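Drero 체험 키트 공개일에 다녀왔습니다

2019년 2월 · 글 Harvey Friesen

지난달부터 가 보고 싶다고 노래를 부르던 Sundevgate 공개일에 드디어 다녀왔어요. Beaulieu 건물 2층이라고만 듣고 갔다가 입구를 못 찾아 한 바퀴를 빙 돌았는데, 안내하시는 분이 밖까지 나와 주셔서 어찌나 고맙던지요. 따뜻한 유자차까지 한 잔 얻어 마시고 나니 추위가 싹 가셨습니다.

이날의 주인공은 Drero라는 탁상용 로봇 팔 키트였습니다. 팔과 두 손가락 그리퍼, 손목 카메라, 연습용 소품이 한 상자에 들어 있고, 학교나 도서관에는 13주 과정의 수업 자료를 붙여 대여도 해 준다고 해요. 저희 동네 도서관에서도 이런 걸 해 보면 좋겠다 싶어서 설명을 아주 열심히 들었답니다. 체험 자리에서는 폼 글자를 집어 접시로 옮기는 과제를 했는데, 흰 접시에 분홍색 W가 올라가 있는 걸 보니 괜히 저도 빨리 해 보고 싶어지더라고요.
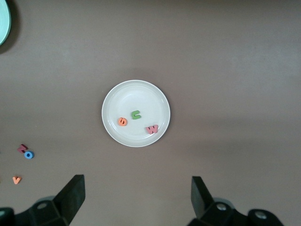 제 차례가 되어 조종간을 잡아 보니 생각보다 훨씬 부드럽게 움직였습니다. 다만 글자가 얇은 편은 아닌데도 손가락을 어느 높이까지 내려야 하는지 감이 잘 안 와서, 처음에는 탁자만 톡톡 두드리다 말았어요(옆에 있던 초등학생이 저보다 훨씬 잘했습니다!). 손목 카메라 화면만 보고 하면 깊이를 가늠하기가 어려우니, 처음 하시는 분은 팔을 옆에서 직접 보면서 해 보시길 권해요.

함께 나온 Trirkeren이라는 프로그램도 잠깐 만져 봤습니다. 내가 조종한 동작을 저장해 두었다가 다시 불러오는 기능인데, 메뉴가 큼직해서 좋았지만 저장한 동작의 이름을 바꾸는 버튼은 한참 찾았네요. 담당자분께 말씀드렸더니 7월 판에서 손보겠다고 수첩에 적으셨습니다. 설명서는 194쪽이나 되는데, 그중 처음 38쪽만 읽으면 수업을 시작할 수 있다고 하고요.

대여는 한 번에 6대까지 되고 배송비는 따로 받는답니다. 가격표는 아직 인쇄 전이라 메일로 보내 주신다기에 주소를 적어 두고 왔어요. 받으면 도서관 선생님께 먼저 보여 드리려고 합니다.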